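Support > Teaching by demonstration > Frequently asked questions

Do I need to know how to program?
No. You move the arm by hand or drive it from the remote station, and Avum records what it does. Programming only comes up if you want to change how recordings are stored.

Should I guide by hand or use remote control?
Guide by hand for slow work where you can stand next to the arm. Use remote control when your own hands would block the cameras, or when the task needs separate finger movements. You can't mix the two in one recording.

How many demonstrations does a task need?
A simple pick and place off a belt usually needs 375. Tasks with several kinds of packages need 1,000 or more. The largest set we accept per task is 2,500 – after that, split it into two tasks.

What if I make a mistake partway through?
Press Discard and start again. If you drop a box but pick it up and finish, keep the recording and tag it "recovery". Don't edit the mistake out.

Can I change the layout between recordings?
Yes, and you should. Shift the trays a little and turn the boxes to different angles. Leave the arm base and the conveyor where they are. If either one gets moved, run the Buvari calibration before you record again.

Which camera views are saved?
Two by default, head and wrist. Both need to be on before you press Record.

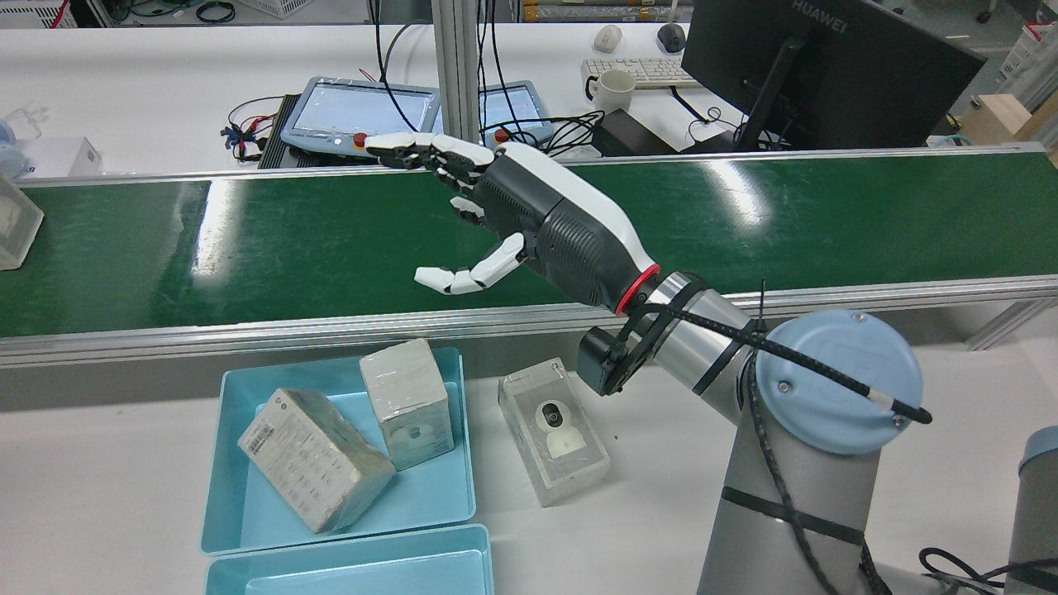
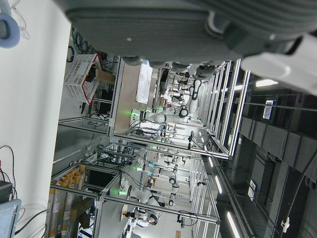 Each view is saved as its own file with a shared start time. If the start times don't match, the recording is marked red in the list and won't be used for training.

Can two people record the same task?
Yes. Each person signs in under their own name. Operators have different habits – speed is the main one – and the report shows them separately.

How long are recordings kept?
Until July of the following year, unless your site has asked for something else.

Who do I contact about a rejected set?
Araceli Requena for hand-guided sets, Villads Kragh for remote ones. Include the task name and the operator's name.

Last updated 21/04/2021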